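# Teaching by Hand

The job is clearing up. It takes place in an ordinary home, a few steps from the kitchen sink, and it involves packaging, cloths, sponges and bags that have to be picked up and put somewhere else. The tool has two fingers, each with a blue rubber pad on the inside. It is held in a hand, and what it records is meant for a robot that has never been in the room.
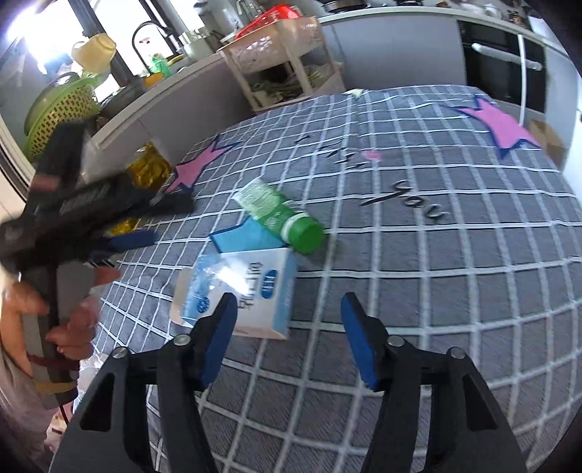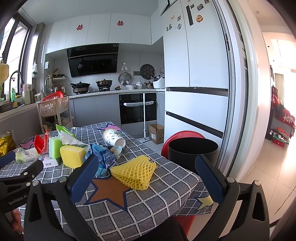

Baldursdóttir, reading an early draft of this article, wrote in the margin that people always ask about the robot first and should ask about the wrist. A person picking up a box turns the wrist before the hand arrives, she wrote, and never notices doing it. The robot has to be shown that turn. If the recording starts too late, or the person hesitates and then corrects, the robot gets the hesitation as well.

She has a point, and it is a good place to start.

## Two ways to show a task

There are two common ways to teach a robot a household task by example. In the first, a person sits or stands at a set of controls and drives a robot arm from a distance. The arm copies the person's movements, and everything it does is stored: where each joint was, how far the fingers were open, what the camera saw. In the second, the robot stays out of it. The person carries a gripper like the one a robot would wear, does the job with it, and the camera on the gripper records the work from close up.

Markum, a small firm that trains robots for housework, uses both. It began with remote control and still has four stations for it in a long room on the second floor of its building in Dradness. Each station has a pair of handles on jointed arms and a screen. The operator moves the handles and, on the other side of a partition, a robot moves with them.

The trouble with remote control is that it is slow and tiring. The operator feels nothing through the handles, or very little, and has to judge by eye whether the fingers have closed far enough on a sponge. Folding one dish towel can take a new operator 6 minutes. A shift at the handles at Markum is limited to 3 hours, with breaks, and most of the operators say their shoulders would not take more.

The other trouble is the room. A robot station stays where it is bolted. The shelves and tables in front of it can be changed, and Markum's staff change them every morning, but the light comes from the same windows and the floor is the same floor. A robot taught only there gets good at that room.

The hand-held gripper goes where the person goes. It fits in a backpack. It can be used at a kitchen counter, at a low table, on a bed with a busy pattern on it, or on a checked tablecloth with the groceries still out. Last spring the firm sent its collectors into private homes for the first time, and by the end of May it had 2463 usable recordings from them.

## What counts as usable

Plenty of recordings are thrown away. A reviewer watches each one at normal speed and again at half speed, with a line at the bottom of the screen showing how wide the jaws are. The reviewer is looking for a clean approach, a firm close, a carry and a release. If the object slips, the recording may still be kept, but it goes into a separate folder and gets a different label.

Speed is a frequent reason for rejection. New collectors work too fast. They are doing a chore they have done all their lives, and they do it at the pace they would at home, so the camera picture smears and the software loses track of where the gripper is. Collectors are told to move as if the thing they are carrying were full to the brim. After a day or so most of them settle down.

The opposite fault is harder to fix. Some people become so careful that they no longer move like a person doing housework. They stop above each object and line up the fingers as if threading a needle. A robot trained on that will do the same, and it will take all afternoon to clear a table.

Then there is the free hand. When two people are at work, or one person uses a bare hand to hold something steady, the camera sees it. Markum went back and forth on whether to allow this. At first the rule was that bare hands stayed out. It made for tidy recordings, but bags fell over and boxes slid away. The rule now is that a bare hand may help if the task sheet allows for it, and the reviewer notes it down.

## Soft things

Ask the reviewers which objects cause the most work and they will give the same short list. Boxes are easy. Bottles are fairly easy, so long as the fingers come in across them. Soft things are the problem: cloth, thin plastic bags, crumpled wrappers, the stretchy foam nets that fruit is sold in.

A foam net has no proper shape. It weighs next to nothing, it gives when the fingers close, and it may look the same on camera whether it is held well or is about to drop. The person doing the demonstration can feel the difference through the tool. The camera cannot. So collectors are asked to close the jaws a little more than they need to, and to wait a beat before lifting.

Shiny packaging is a different kind of problem. Clear plastic catches the light from a window and the printing under it disappears in the glare. Collectors used to be told to turn such items away from the light. That instruction was dropped over the winter, after a robot at the Dradness site did well all morning and then failed again and again once the sun had come around the building. Nothing it had been shown looked like that. Now the glare stays in.

The same thinking applies to mess in general. The early task sheets asked for a cleared surface with one object on it. The current ones ask for the surface as it is. A bag behind the thing to be picked up, a sponge beside it, a cup on its side further back - all of that can stay, and the person has to reach in among it the way anyone would.

## From the hand to the arm

What happens next takes place mostly on computers. The recordings are cut into pieces, the position of the gripper is worked out for every moment, and the whole set is used to train a program that looks at a camera picture and predicts the next small movement. At Markum a training run takes 6 days. When it is over, the program is loaded onto Galar, the firm's test robot, a single arm on a wheeled base with fingers matched to the ones on the hand-held tool.

The match matters. If the robot's fingers were longer, or the camera sat higher, the pictures it saw while working would not line up with the pictures it learned from. Markum once changed the pads to a slightly thicker rubber without changing them on the robot, and lost most of a month finding out why Galar kept stopping short.

Galar is tested on 170 tries at a time. The tries are spread over several tasks, and the person running the test sets out the objects from a printed sheet so that results can be compared from one version to the next. A try fails if the object is dropped, if it ends up in the wrong place, or if the arm gives up and goes back to its starting position. The arm does give up now and then. It reaches, backs off, reaches again, and then folds itself away.

There is one limit that the hand-held tool cannot get around. A person's arm can go places a robot's arm cannot. A collector leaning over a bed to reach something at the far side is using a waist, two legs and a good sense of balance, and none of that is in the recording. Galar has only its base and its joints. So a share of the recordings, perfectly good as demonstrations, describe movements it is unable to make. The software catches many of these and sets them aside. The rest show up in testing, as an arm stretched out straight and going nowhere.

For this reason the remote-control stations are still in use. When Galar fails at the same thing several times, an operator takes over at the handles, backs the arm out and finishes the job by remote control. That correction is saved too. It is a small number of recordings next to the ones from the homes, but they come from the exact spots where the robot goes wrong, and the training team gives them extra weight.

Baldursdóttir added one more note at the end of the draft, next to the part about soft things. She would like to see the collectors do more with bags, especially opening them. At the moment the task sheets only ask for bags to be moved. A new set of sheets is being written, and the stations in Dradness have been booked through the end of the month to try them out.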